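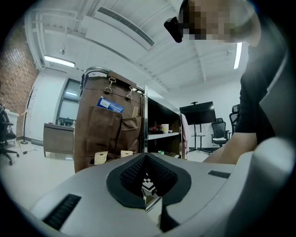
One reader of the May installment wrote in to ask why the same gripper feels sure-footed on Tuesday and clumsy a day later, and whether it was worth comparing two of them at all. It is, and I'm so glad somebody asked — you just have to keep the test dull!

Start with the padded cradle and the jaws. Wipe them down and look for worn spots before you switch anything on.

Next, pick one object (a mug is fine) and do 100 grasps with the Pamach, then 100 with the Coltier, same shelf, same person holding the tool. Write down every slip as it happens, even the little ones you'd rather forgive.

Then swap people and go again. I like to stop at 300 grasps for the day — my wrist starts cheating after that, and the numbers go soft along with it.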